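Home | Topics | Work and Machines | Kitchens
Print this page | E-mail this page

Kitchen automation (workplace)

Kitchen automation is the handing over of small, repeated jobs in a staff kitchen or canteen to robot arms, and I've been keeping this entry going since our own canteen at Dranside got into it. The jobs are mostly fetching, putting away and stacking. Cooking comes later, if it comes at all! 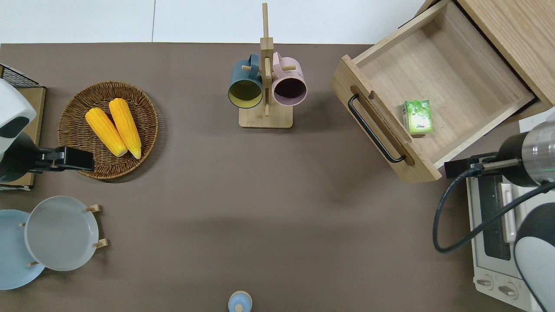
What changes first for the people is where things live. A cook who has always shoved stuff wherever there was room now has to agree on a spot and stick to it - and believe me, that's a bigger fight than the machine itself. Mugs hang on a tree, plates stand up in a holder, and even the corn gets its own basket. At Dranside the settling-in took 21 days, and we had 5 meetings about shelves alone (I went to all of them).

The second change is in the job. Staff who used to clear up now spend part of a shift setting out, checking and starting over when a grip slips. Some love it, some miss the chatting at the sink. Gultero, a canteen serving nearly 300 people, kept everybody on but rewrote the shift plan in October, and the early start went from six to seven.

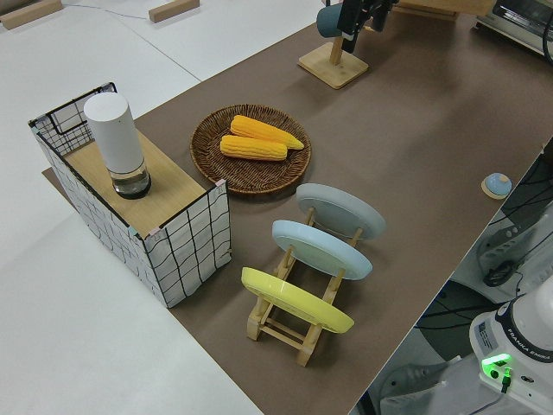 Danladi wrote in to say that I make it sound too easy, and that the hard part was pay: new duties came in and the old job title stayed on the contract. Fair point, and I've heard the same from Skurnex.

Related entries
Dish return lines
Shift planning
Shared workspaces
Job titles and retraining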